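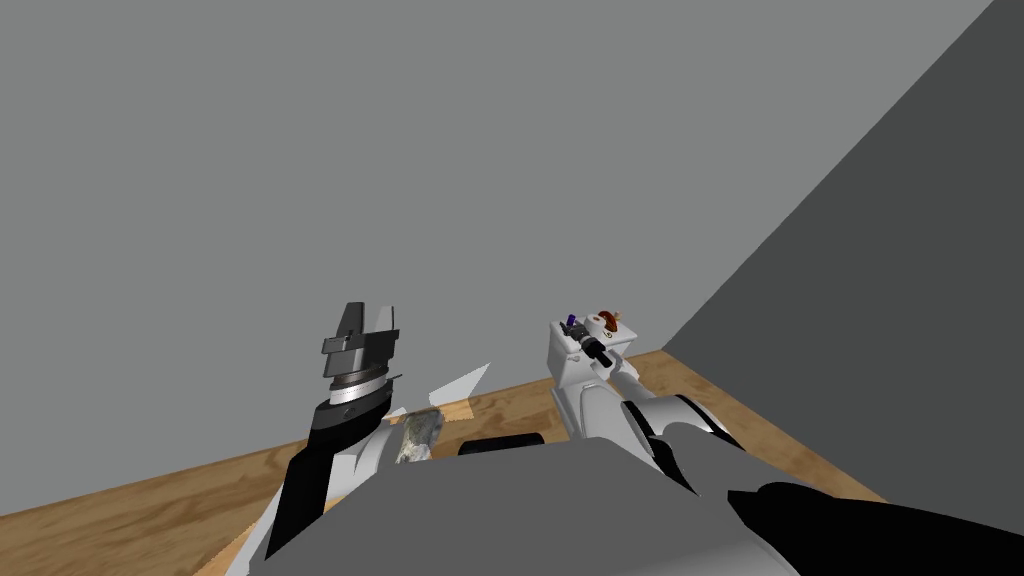

*Plain gray walls and a pale wood floor.*

August is the wrong month to go to Olport, and everyone we know said so before we bought the bus tickets. It rains sideways, half the guesthouses are shut, and the boat out to the islands only goes when the captain feels like it. But August was when Gwilym had his two weeks, and I have wanted to see that coast ever since Catalina Sepúlveda came home from it with a sunburned nose and a bag of smoked mussels, so off we went with too many sweaters.

The bus from Lorar takes most of a day. It's only 145 miles, but the road goes around every single inlet (and there are a lot of inlets!), and the driver stops wherever someone is standing at the end of a lane with a parcel. I didn't mind a bit. A woman across the aisle was knitting something enormous in brown wool, and by the second ferry crossing we had shared our cheese sandwiches with her and she had told us where not to eat in town. Gwilym slept through the best of the scenery and will not hear a word about it.

We had booked with a small outfit called Sisay, which is really just Rocío Jara, her cousin Vicente Ulloa, a van and a phone that works if you stand on the back step. Rocío met us at the stop with two umbrellas, one of them broken, and walked us up the hill to a boarding house where the stove was already lit. I can't tell you how good that stove was. 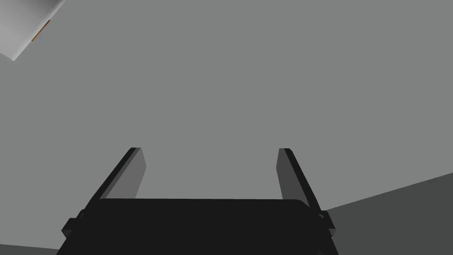
*Dark gray on darker gray.*

Now, the walking. I had it in my head that we would do the whole headland path, and Vicente let me talk about it all through breakfast before he mentioned that the middle part was under water until the tide turned. So we did the north end in the morning, came back for soup, and did the south end after three o'clock, when the sky had cleared enough to see the lighthouse. There are 200 steps down to the beach on that side. I know this from the sign at the top, which also asks you to please close the gate on account of the sheep.

The beach was worth every step — long and dark and completely ours, with big ropes of kelp thrown up along the high-water mark. Vicente showed us which kind people cook with and cut a piece off with his pocketknife. Gwilym chewed his for a very long time.

We never did get to the islands. The captain, Abelardo Orellana, came by on our third evening to say that he didn't like the swell, and then he stayed for supper and told us so much about the islands that I half feel I've been. He has made that crossing since he was 17, first with his father and then by himself, and he says the best time to come is late fall, when the wind drops. I wrote that down.
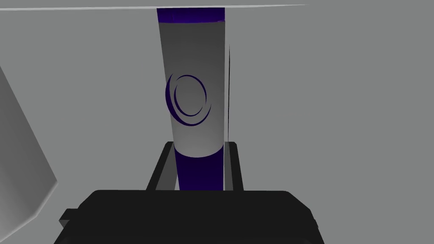 2 min read

If you're thinking of going, bring real rain pants. I brought the thin kind and spent every evening hanging them over a chair. Take cash as well, as the one machine in town was out of order the whole time we were there, and eat at Brutel, the blue place behind the fish market, where they bring you whatever came in that morning with potatoes and a spicy green sauce I have been trying to copy ever since. Mine comes out too sour. Catalina thinks I'm using the wrong vinegar, and she's coming over with a bottle of hers so we can try again.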